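Best way to clean up an old metal-bottomed storage bin?

Posted in Home & Garage > Storage

Guden16
Hello all, I hope this is the right part of the site. I've got a grey bin with a metal floor that we use for the children's building blocks, and it's looking very sorry for itself. The floor is scratched and cloudy, and the pale panel along the back is worn and peeling, with a dark speckly patch low down in the middle where the coating has flaked away. I'd love to keep it going – it's a good size and the sloping sides make it easy to fish things out. Can the peeling be stopped, or should I strip the lot? And is there any point polishing the floor?

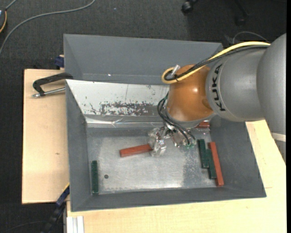 The bin with one of the red blocks, peeling panel at the back.

It sits on a wooden top, so I'd rather not have anything dripping through. I was planning to do it one evening in August when the blocks can live in a box for a bit.

Eskola Attic
What a nice thing to rescue! I did a very similar one and the panel was the bigger job by far. Take the loose flakes off with a plastic scraper, and do wear a mask, as you don't know what the old coating is. If it's really old, get a lead test kit before you touch it. After that I went over the edges with 124 grit (an odd number, I know, it was what the shop had) and finished with 300, wiped it all down with a damp cloth and left it overnight. Two thin coats of a toy-safe paint and it has held up beautifully. As for drips, look for any little hole in the floor and put a bit of tape underneath before you start.

For the metal I'd just use warm water and washing-up liquid, then dry it straight away. The cloudiness may lift a little – the scratches won't, but blocks will only put new ones in!

mundano_10
Cut a piece of felt for the bottom and forget about the scratches. Quieter too.

Grutadis
Agree with the felt, but don't glue it, you'll want to take it out and shake the crumbs off. I'd bin the back panel if it unscrews and cut a new one.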